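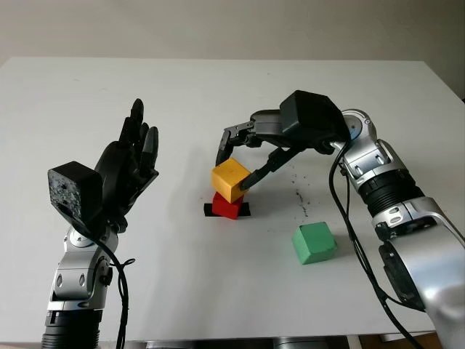 Caldeira Wooden Cubes, colored

Plain wood cubes, solid color all over. Red, yellow, green. For stacking, sorting, first counting, color matching. No letters or numbers printed on them, no magnets.

Item no. 400-C
In stock at Pradbridge. Zalledbridge store by order only, allow 5 working days.

What you get
Cubes in mixed colors, cotton drawstring bag, one card of stacking patterns. Bag is not washable, sorry, the cord shrinks. Refill cubes sold seperately by color.

Finish
Matte. Color can vary a little from cube to cube and from batch to batch, so if you are matching an older set tell us when you bought it. The May batch of green came out a touch darker than the one before. Still fine to mix.
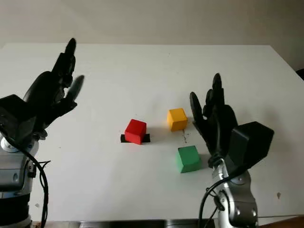 Using them
Best on a flat hard table. A white or very pale top makes the colors easy to tell apart, handy with little ones who are still learning the names. Rugs and play mats are too soft, towers lean.

Start with two high. Then a third on top, then swap the order. Small square of black tape on the table makes a good "build here" spot, peels off after.

Care
Wipe with a damp cloth, dry right away. Do not soak. No dishwasher. Keep off radiators and sunny window sills, colors will fade.

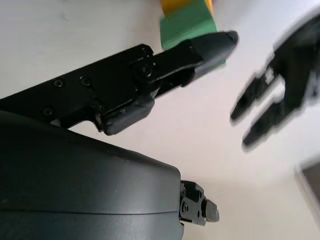 Edges are square with the corners just taken off, so faces sit flat on each other. If one of yours rocks on a flat table send it back and we'll swap it, no need to return the whole set.

Shipping
Orders over 70 go free. Smaller orders flat rate at checkout. School and nursery orders of 13 sets or more, write to Lizeth Huamán at the Pradbridge desk for a price, please include delivery adress and whether you need an invoice up front.

Returns
Unused, in the bag, with the card. Opened sets can be exchanged but not refunded.

Also from Caldeira: Brerkaseo storage tray, fits one full set in a single layer. Lid sold with tray.

Page updated 2 Oct 2024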